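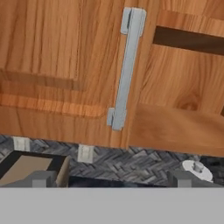
Slime moulds, or how I lost most of July

I should be weeding. It's a perfectly nice Saturday, the beans have gone mad, and I've spent the morning reading about slime moulds again, so I may as well write it all down and get it out of my system!

It started with a yellow blob on the old log by the water butt. Bright yellow, the colour of custard powder, and about as long as my hand. I assumed something had been sick. I nearly hosed it off. The next morning it had shifted to the other end of the log, a good few inches away, and that was the end of me getting anything useful done.

I sent a message to Wanting Tang, who did biology with me at school and stuck with it (I went off and did French). She wrote back within a minute: "Is it foamy? It's Fuligo! Don't touch it, I want to hear everything." Fuligo septica, also known as dog vomit slime mould, so my first guess had a long tradition behind it.

Now, the name. A slime mould isn't a mould. It isn't a fungus of any sort, or a plant, or an animal. For a long time they were lumped in with the fungi because they make spores and turn up on rotting wood, but they're closer to amoebas. They spend part of their lives as tiny single cells, pottering about in damp places eating bacteria. Then two of the right sort meet and join together, and the new cell starts to grow. And grow. The nucleus divides over and over but the cell itself never splits, so you end up with one enormous cell with thousands upon thousands of nuclei all sloshing about in the same bag. My blob on the log was one cell! I keep saying this to people and they keep nodding politely.

It moves by pulsing. The insides flow one way for a minute or so, then back the other way, and if it flows slightly more in one direction the whole thing creeps along. There are lovely speeded-up films of this online and I've watched far too many of them.

The famous one is Physarum polycephalum, the "many-headed" slime mould, which people grow in dishes and feed on porridge oats. Put it at one end of a maze with food at both ends and it'll fill the lot, then pull back out of the dead ends until there's just a single vein along the shortest way through. In Japan some researchers set out oat flakes in the pattern of the towns around Tokyo, and the slime mould joined them up in a network a lot like the real railway. No brain, no nerves, one cell. It also leaves a trail of slime behind it and tends to avoid its own trail, so in a sense it remembers where it's been by writing it on the floor. I do the same with biscuit crumbs.

The bit I can't get past is that it seems to get used to things. It doesn't like caffeine or quinine and will hang back from crossing a patch of either, but after several days of having to cross one to reach its food it stops bothering. Whether you'd call that learning depends on who you ask. Wanting says yes, with a long footnote. Mateja Dimitrov, from my walking group, says his knees have done the same with hills.

Anyway, mine turned crusty after three days, went a sort of biscuity grey, and then puffed out a cloud of dark brown dust when I poked it with a stick. Spores, all of it. I've kept the log damp in case there's another one on the way.

If you want to find your own, go out after a couple of wet days in warm weather and look at dead wood, leaf litter and bark chippings. Take a hand lens if you've got one, for many of them are tiny and the small ones are the prettiest. I found some on the path behind the allotments that were like rows of little brown feathers on black stalks (Stemonitis, says Wanting), and some pink beads on a stump that she thinks are wolf's milk. Those squirt pink paste if you squash them. I only squashed one.

Next I'm going to try growing Physarum in a sandwich box. Eyerusalem Tilahun has promised me a bit of hers, and I've already bought the oats. Will report back!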